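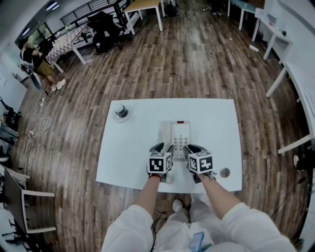
stellimance_ctrl
Term project for the manipulation class, team Unora. The task is desk phone handling: lift the handset, hold it clear of the base, put it back so the hook switch closes. We train from demonstrations recorded with hand-held grippers and have 104 episodes. The policy grasps well and places badly. In 40 evaluation trials it got the handset off the base 33 times and seated it again 7 times. The phone is corded, with the gray handset on the left of the base and the keypad on the right, and each gripper carries a marker cube for pose. My guess is pose error near the end of the place. Has anyone on a previous team fixed this without adding a force sensor?

goodall7
What do you get for marker reprojection error during the place segment? Average over the whole episode hides it.

stellimance_ctrl
Only have the whole-episode number. It looks fine, so probably hidden as you say.

nstaniforth
I doubt it is pose. The handset has to drop into two recesses and the cord pulls on it the whole time. A position-only policy sees the same view whether the handset is seated or resting 3 mm high on one end. Get a contact signal. Even motor current will do.
- Nigel Staniforth

goodall7
Disagree. We did a battery insertion task in September with tighter clearance and no force sensing. Most of our failures went away after we recalibrated the cubes and threw out the episodes where one marker dropped out.

nstaniforth
A battery has no cord attached to it. Not the same problem.

amancay_a
Both can be checked before anyone buys parts. Play back the recorded trajectories open loop with the phone clamped in a known position. If replay seats the handset, your poses are good and the policy is the problem. If replay misses, fix calibration first. Also look at which hand does what. If the right gripper steadies the base in only part of the data, the policy will average the two.
Amancay Alarcón, team Stornosix

stellimance_ctrl
It is mixed. Two of us recorded and we never agreed on the right hand. I will sort the episodes by that and run the replay test at 60 percent speed.

goodall7
Run it at full speed too. Cord drag changes with speed.

nstaniforth
On that we agree. Post the per-segment error when you have it.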